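## 4. What the shop owners told us

I should say up front that I went into the Bekley interviews with a hunch. I'd read plenty about small clothing stores moving onto older shopping streets, and most of it treats rent as the whole story. So Hina Bukhari and I kept rent off our opening questions and just asked people how they'd picked their spot (and then let them talk, which they did!).

We ended up with 364 usable survey forms from shoppers and long sit-down talks with the owners of four boutiques. The owner of Povum, a menswear store, told us she signed her lease in May after walking the block on her lunch breaks for weeks. She had a cheaper offer two streets over and turned it down. What she wanted was the shoe repair place next door, and she said so three times in one interview. People waiting on a heel or a zipper wander in, and some of them leave with a shirt.

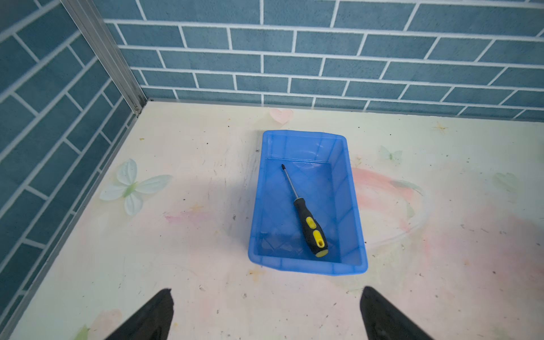

Figure 1. Screwdriver in a blue tray, on a floral tabletop.

We heard a version of that from Honkanen too, though there it was a bakery. The owner figured her store had cost around 3000 dollars to paint and fit with racks, a lot less than she'd feared, and she put the savings into staying open two evenings a week. Evaristo Manríquez, who coded the transcripts with me, marked this kind of remark as "borrowed traffic," and the label stuck. It shows up in every one of the owner interviews, more often than rent, parking or the look of the street.

Trusden was the odd one out. It took over a corner building from 1864, and the owner talked about the building first and the neighbors second. I don't want to lean on that too hard, and she did bring up the bakery eventually! Still, it made us go back and split the code into "borrowed traffic, planned" and "borrowed traffic, noticed later," and I think the second group is the more interesting one.

The shopper forms are messier. Plenty of people checked "just passing" and then wrote the name of a specific store in the blank underneath. We counted those as planned visits, and Section 5 gives the totals both ways.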